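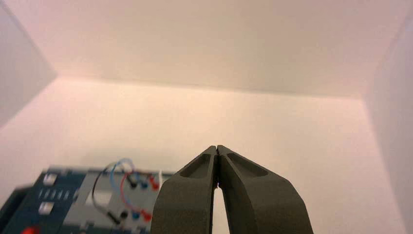 Lecture 4: Reading a Small Town Budget

Notes for the course Local Government and Public Money
Prepared by Gisela Farías

Last time we spoke about who writes the budget. Today we look at the paper itself. Please have the Tirnton budget open when you read these notes, because I refer to its pages many times.

1. Two budgets in one

Almost every town has an operating budget and a capital budget. The operating budget pays for things which are used up during the year: salaries, fuel, electricity, paper. The capital budget pays for things which stay for many years, like a bridge or a water pipe. Students often mix the two, and then the totals do not make sense to them.

In Tirnton the two budgets are printed one after another, without a clear page between them. The capital part begins on page 11. The small table before it still belongs to the operating part, even if its title says "Equipment."

2. Where the money comes from

The main sources are property tax, money from the state, and fees. Property tax is the most stable. Fees go up and down with the weather and with the building season. State money is decided by other people, and the town often learns the amount after its own budget is already voted.

Look at the line "Other income." In Tirnton it is 482 thousand dollars, and there is no note to explain it. When you find a line like this in your own town, write to the finance office and ask what is inside. Usually they answer. In the case of Cuton, which we will read next month, the answer was that most of it came from the sale of one old school building. Such income comes only once. If the town uses it to pay salaries, it will have a hole in the following year.

3. Comparing years

Never compare the budget of this year with the actual spending of last year, unless you say clearly that you do so. A budget is a plan. Actual spending is what happened. Compare plan with plan, or actual with actual.

Also pay attention to moved lines. Road repair in Tirnton seems to fall by one third. In fact a part of it went to a new line called "Storm drains." Aishwarya Nambiar found this in last year's class, and I thank her, as I had missed it myself.

4. Debt

A town borrows mostly by selling bonds. For each bond you want to know the amount, the interest rate, and the year when it ends. Tirnton pays 622 thousand dollars this year for principal and interest together. To judge if this is much or little, divide it by the total operating income. We will do the calculation in class, so bring something to calculate with.

Words to know

Appropriation: permission to spend up to a certain amount.
Fund balance: what is left from earlier years.
Levy: the total property tax the town decides to collect.
Encumbrance: money already promised but not yet paid.

For next time

Read chapter 4 of the course reader. Choose one department in the Tirnton budget and write one page about how its money changed over three years. Use the same kind of number for all the years, and give the page where you found each one. The work is due in May, before the review session.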